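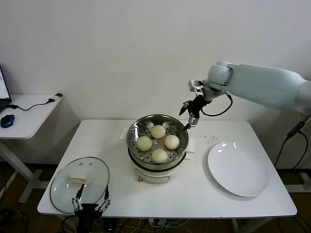
Hemi Baxter

Report on the open day at the Tveit laboratory

1. Purpose of the visit

The visit formed part of the practical module on automated handling. Each student was asked to attend one demonstration, record how the task was set up and comment on what would have to change before the same task could be done outside a laboratory. I chose the food handling station, on which buns are moved from an electric steamer to a plate by a two-armed robot. My earlier coursework in January dealt with rigid parts in fixed trays, and I wanted a case in which the part is soft and its position is only loosely known.

2. Layout of the station

The station is a plain white table placed against a wall. The steamer is in the middle, the plate is to its right and the glass lid lies to its left. Each arm carries a two-fingered gripper. The layout keeps the transfer path short: the right arm has only to lift a bun clear of the steel rim and carry it sideways to the plate. A laptop stands on a separate side table, so the working surface holds only the items used in the task.

The host explained that the software, called Vikow, divides the task into four stages: approach, grasp, lift and place. The stages are run in order, and an operator can stop the sequence between any two of them. The arms are mounted on a base supplied by Elwood. I did not see the base with its covers removed and cannot comment on it further.

3. The approach stage

The approach is made from above. The basket wall limits the angle at which the fingers can enter, and a bun close to the rim leaves little room for the outer finger. The gripper therefore has to be turned so that both fingers come down inside the wall. With a full basket the neighbouring buns are a second limit, as the gaps are narrow and a finger placed badly would push one bun into the next.

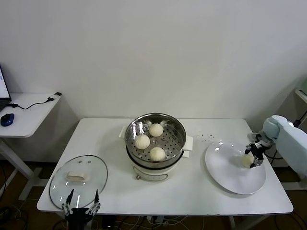
Tveit, 18 April 2021

4. The place stage

The bun is carried over the plate and held just above its surface before release. A low release height matters with a domed object, which may roll if it is dropped. The plate has a broad flat rim, and a bun set down on the rim would not sit level, so the target point should be kept towards the centre.

Grip force was the subject of most of the questions. According to the host, the closing force is set at 14 per cent of the maximum for this task, and values of up to 52 per cent are used for hard objects such as lids. I was not able to check either value independently.

5. Results supplied by the host

We were given a summary of earlier trials under the working title Baltolel. In 77 trials the main recorded fault was a poor grasp at the basket wall — the same point noted in section 3. Faults at the plate were fewer. The summary does not give the age or temperature of the buns, and both would affect how far the surface yields under the fingers.

6. Comments

The lid is the part of the task I would study next. It is clear glass, which is difficult for most depth sensors, and its handle is small. I would also repeat the trials with the plate moved between runs. A fixed plate tests the arm more than it tests the vision system.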